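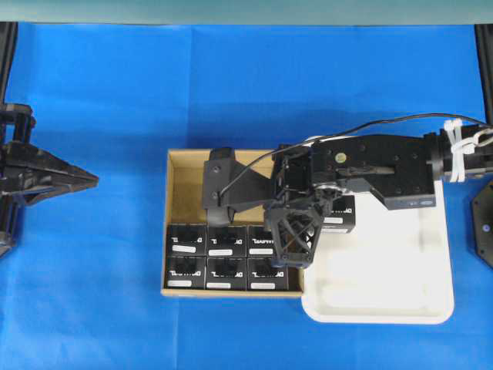 Packing small boxes into one bigger carton: show me your method

cullico_parts
OK, I have gone completely down the hole on this and I love it. I ship little boxed parts to hobby folks, and this spring I finally stopped tossing them in and hoping. Now I build rows from the front wall of the carton, labels where I can read them, with a tray right up against the side so my hand barely travels. It's such a pleasure! A blue cloth underneath too, so nothing slides and small black boxes stand out. What does everybody else do? Front to back? Corners first?

Ataberk Ekinci
Front wall first, always. Two full rows, then I push the lot forward with the side of my hand before starting the next one. If you leave a hair of space in row one it grows, and by the last row the box won't drop in.

werkudach
Corners first for me, sorry. Get the four corners in and the middle sorts itself out. I packed 600 orders last year like that.

Ataberk Ekinci
And how do you get the middle ones in between without scraping the stickers? That's what drove me away from corners. I had labels peeling up on me all through April.

werkudach
You tip them in on an angle. Takes a day to learn. Also my cartons are a bit roomier than the one up top, so maybe that's the difference.

bornano_bench
Rows! Rows rows rows. And can we talk about the tray, because I only started using one a month ago and I'm in love. Mine is a white plastic one with a low rim, rounded corners, nothing fancy, and you can see at a glance what's still waiting. Before that I pulled straight from the shipping case and lost my place every time the phone rang.

ozkan77
I go against the tray. It's one more thing to load. I stand the supply case open on my left and go straight across. Fine if you do twenty a week, I guess, but I had a run of 1,000 and I'd have been filling trays till midnight.

bornano_bench
Fair, I've never done 1,000 of anything!! I still say it helps with mixed parts though.

cullico_parts
Yes, mixed parts is exactly where I need it. Question on labels: do you turn them all the same way? I like every sticker facing me so I can check the part numbers before I tape. Dark boxes with white printing all look like twins otherwise.

ozkan77
Same way, yes. We agree on something. I read them front row to back row, then close the flaps.

werkudach
I don't bother if it's all one part. Customer is going to pull them out anyway.

Ataberk Ekinci
Customer might not care, but the person doing returns will. Guess who that is at my place.

cullico_parts
Ha, same here. What about the gap when the carton isn't full? I've been using crumpled kraft paper and it's lovely stuff but I go through so much of it.

bornano_bench
Cut down an old carton and fold it into a little wall! Score it twice, bend it, wedge it in behind the last row. Holds better than paper and it's free.

cullico_parts
Oh I'm trying that tonight. I have a whole stack of flat ones behind the door.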